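Tips for testing grippers at home, part two: mugs, fingers and where to put the camera

A few of you wrote in after the January page asking how I compare one gripper with another when I don't have a proper lab. Well, I use a table and a mug! I have tried fancier things (foam blocks, a set of turned dowels, a rubber duck) and I keep coming back to the mug, which has a round side, a loop, a rim and a slippery finish all in one object. If a gripper can cope with that, it can cope with most of what's in my kitchen cabinets.

These are the notes I wish I'd had when I started. They're in no special order.

Pick one mug and stick with it. I swapped mugs halfway through my first comparison and had to throw out the whole batch. Straight sides are easier than tapered ones, so start there. Glossy glaze is harder than matte, so don't start with matte or you'll think you're a genius.

Put a pencil tick on the table where the handle points. I can't say this loudly enough. With the handle facing you, the fingers get a clean curved wall to press on. Turn it a quarter and suddenly one finger is fighting the loop and your numbers mean nothing.

Flat fingers first, fancy ones later. I ran the Ilard plates, the plain ones, against a pair of curved Nillska pads, and I was sure the curved ones would win. They did win on the big mug, but on anything smaller they rocked, and the flat plates just got on with it. For a first set I'd buy flat and stick a strip of thin rubber on the inside. Bike inner tube works fine if you wash the powder off.

Come in from the side, and slowly. The last inch is where I used to tip everything over. Now I stop just short, look, and then close the gap at the slowest speed the controller will give me. You want the plate to meet the mug flat, partway down the wall. Too near the rim and it tips; too near the bottom and the plate scrapes the table – I have the scratches to show for it.

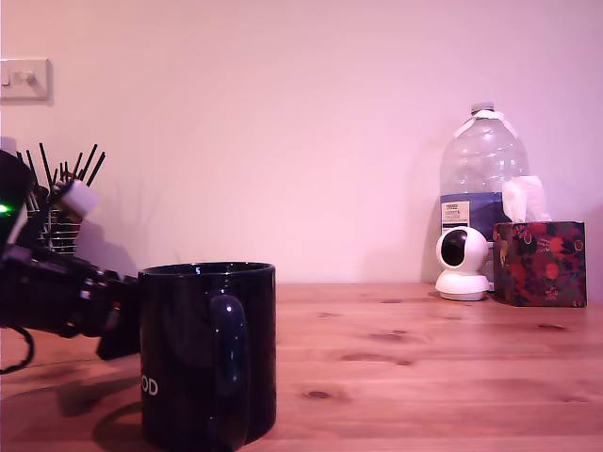
Side approach, finger plate up against the mug, handle turned out of the way.

Mind the cable. Any arm with a cable hanging under it will find a way to drag that cable through your test. Leave a generous loop, then run the arm through its whole reach by hand with the power off and watch where the loop goes. I tape mine down well back from the mug with painter's tape. Zip ties are neater but I always want to move them ten minutes later.

Check your screws every session. Gripper brackets shake themselves loose, and a loose bracket feels exactly like a bad gripper. I blamed a perfectly good Broltitz for a whole evening before I found one screw I could turn with my fingernail. A dab of removable threadlocker (the blue kind) and it's been fine ever since.

On cameras: look at the grip from the side as well as from above. An overhead view is great for lining up and useless for telling you how high the finger is. My friend Bezawit Endale uses a cheap second camera at table height and I copied her shamelessly. Plug it in, leave it, don't touch it between runs. If it gets bumped, start the batch again.

Do more runs than you want to. My rule is 100 tries per gripper on the same mug, same tick mark, same speed. I used to do 4 or 5 and declare a winner, and then the next day the loser would win. When I did the long comparison for the Amarasinghe controller I ended up at 600, which was too many, and I had a sore back for it.

Write down the kind of failure. A slip, a tip and a miss are three separate problems. Slips are usually the finger surface, tips are usually height or speed, and misses are usually the camera or me. I have a sheet with a column for each and just make ticks.

Try it with weight in the mug, too. Dry rice is good. Water is more realistic and I don't recommend it until you've had a long run with no tips at all. Keep a towel handy anyway.

Iwona Michalski asked whether a better controller would fix her wobbly arm. Maybe, but try clamping the base harder first! Mine wobbled until I put 2 big woodworking clamps on it, and I'd already priced up a replacement by then.

Next time I'll get to handles, which I've been putting off. If you've found a finger shape that hooks a mug handle without spinning it, please send me a note.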